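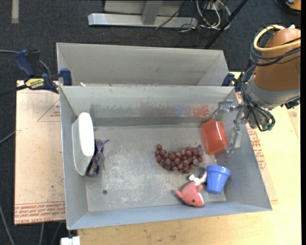 4.2 What ends up in the catch-all bin

I went into this part of the study expecting junk, and I came out kind of fond of it. We asked 29 households in Batgate to let us look at the one bin where stray things get dropped, and Ngọc Dương and I coded 1,373 objects between us (July was long!). Toys and kitchen bits turned up together all the time -- a plush dolphin in with grapes, say, or a little blue flowerpot lying on its side, as in Figure 3.

Figure 3. Mixed contents in the front compartment of a divided metal bin, rear compartment empty.

Dividers surprised me. I'd figured people would sort if you gave them two compartments, but in 18 of the homes one side took nearly everything and the other stayed bare. Khôi La thinks it's just reach, and I mostly agree, though the Gotness pilot had it the other way around and I still can't say why. Soft toys were the easiest to code. Small plastic pieces were the worst -- is it a lid or a soap dish? We argued over those for whole afternoons and ended up with an "unclear plastic" code, which Tùng Cao still hates.

Filed under: Home & Everyday Objects
Print this section | E-mail to a colleague
Contact the authors | Back to top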